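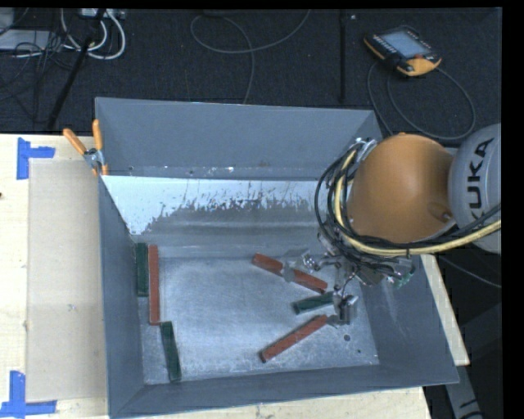
Red and green blocks in the metal bin

From: Elango Salian
To: Pokbridge block makers list
Date: 30 November 2023
Subject: Re: Storing blocks, and what size to cut next

Hello all,

So glad this question came up, as I've been thinking about block storage far more than a grown man should (my family has asked me to stop raising it at dinner).

> We've outgrown the cardboard boxes at our end. The bottoms have
> given way again and the blocks get mixed up with everything else
> on the shelf. Has anyone found a container that lasts, and that
> little kids can reach into without tipping it over? Also, should
> we keep going with the two colours or branch out? I have a bit
> of red left but the green is nearly gone.
>
> Moriarty

On the container: go metal! I was a doubter. I thought it would be cold and noisy and ugly, and it is noisy, I'll give you that. But the sides slope, so you can see right down to the floor of it, and the open top means no lid to lose. The bottom of mine has picked up plenty of fine scratches and cloudy scuffs and I don't mind one bit. I find it rather handsome. There is a small round hole in the floor as well, so keep marbles and beads somewhere else.

Have a look at how much bare floor there is with three of each colour in it. I like it that way. When a bin is crammed, kids dump the whole lot out to get at the one they want. With a bit of room between the blocks they pick one up, put it back, pick up another. Spread them out flat if you can be bothered. I keep the rest of the set in a drawer and swap a few over whenever the mood takes me.

On colours, please don't branch out yet! The brick red and the dark green look wonderful together, a bit like an old railway station, and having only the two makes for great sorting games. My favourite is the fence: red, green, red, green, all the way along the skirting board until you run out of room or somebody's foot goes through it. If we bring in yellow and blue I think we lose some of that. Happy to be outvoted.

For the green, I used the Lalano tin, two thin coats with a light sand in the middle. Leave it longer than you think you need to before stacking anything. I got impatient last February and had a pair stuck together that I had to tap apart with a mallet, and then of course I had to repaint both of them.

As for sizes, I'd love more of the long narrow ones. They're the first to go in any building game, being bridges, roofs, roads and (at my place) very slow trains. My running tally has us at 409 finished across the whole list, with 144 of those still waiting on a final sand, so there's no rush to cut new stock. But if you have the saw out anyway, long ones please.

Moriarty, I have half a tin of green you're welcome to. I'll be at the Hondia hall for the next swap and can bring it along, plus the bin if people would like to see it. Let me know if you want the sandpaper too.

Cheers,
Elango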